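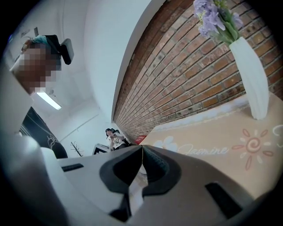 Ruta (hand-held gripper)

Ruta is a hand-held, two-finger gripper built at the Cerero shared workshop. It is used in pairs to record manual tasks at a table, and the recordings serve as training data for a robot arm. The design is by Habibur Sheikh, with later changes to the finger linkage by a second builder, Perić. An earlier single-hand version was known as Ellis.

Design

Each unit has a gray housing, a grip, and two opposed plastic fingers that close toward a common point. The inner side of each finger carries a black pad. Both fingers are driven from one trigger through a printed linkage, so that they move by equal amounts and the grasp point stays on the center line. The unit is 249 mm long with the fingers closed and has a mass of 262 g without its cable.

A wide-angle camera looks forward over the fingers. Its circular image takes in the fingertips, the tabletop, and much of the room behind it. A white cube with black-and-white square fiducial markers is mounted on the unit and gives its position and orientation to an outside camera. The cube was chosen over a flat marker plate because at least one face normally stays in view when the wrist turns. A small green light on the housing shows that power is present – it does not indicate recording.

Construction

The housing and fingers are printed in separate parts and joined with machine screws. Perić replaced the original pinned joints with shouldered bushings, which reduced side play at the fingertips. The cable leaves the unit near the grip and is given a strain relief loop before assembly is closed.

The cube is fitted last. Any shift of the cube against the housing enters the recorded pose directly, and the unit has to be calibrated again each time the cube is removed.

Use

The operator works at a small table with one unit in each hand. Typical exercises involve picking up a light object, such as an egg-shaped piece, and setting it on a plate. 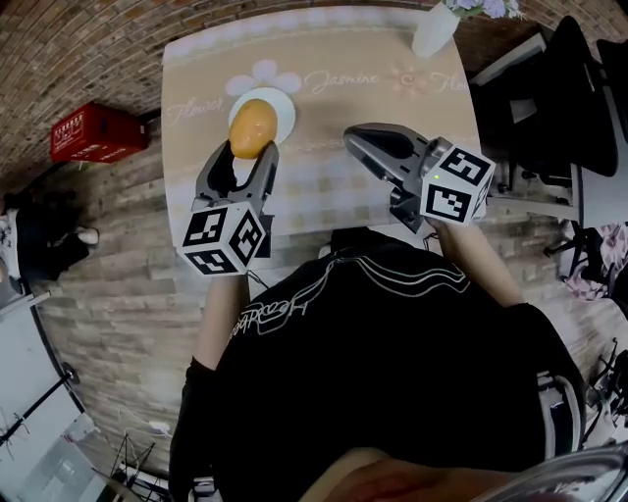
A trial is kept only if the marker track has no gap longer than the limit set in the recording software. Trials with short gaps are filled by interpolation and flagged. Video is written to a 128 GB card and copied off at the end of a session. The workshop's first complete set, closed in May, holds 3554 trials.

Limitations

The linkage gives no measure of grip force. Soft and rigid objects of the same width therefore produce the same finger reading. Tracking is also lost when one cube passes behind the other unit, a common event in handover tasks.

Contact the editors | Text may be reused with credit | Back to top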